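Sikora Heights Resident News
2 min read

Hello again from the sales cabin! It's been a busy stretch out here (my boots can prove it), and I have a few bits of news for everyone who has reserved a home with us, or is still thinking it over.

The big one first: the roofs are on along Bernar Row, and the windows go in next. I walked through the corner home with our site manager, Qusai Matar, and I have to say the kitchen feels bigger than it does on the plans. There's room for a proper table by the back door, which a lot of you asked for back in November. Qusai is already arguing for a bench seat under the window, and I think he's winning.

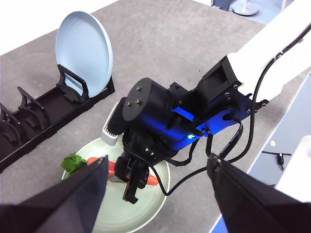

Picking your finishes

If you're buying on Bernar Row, your choices for cabinets, floors and paint are due soon. The Jiltard range is included in the price, and Undis is the upgrade. I'd go and touch both before deciding, the samples are in the cabin and the coffee is free!

Lot sizes

A few of you wanted to know about the big lot at the end of the row. It measures 3,273 square feet and it's still open, along with 2 smaller ones facing the creek path. Call me if you want to walk them, and bring the kids, the dog, your mother-in-law, whoever gets a vote.

Last updated: January 2026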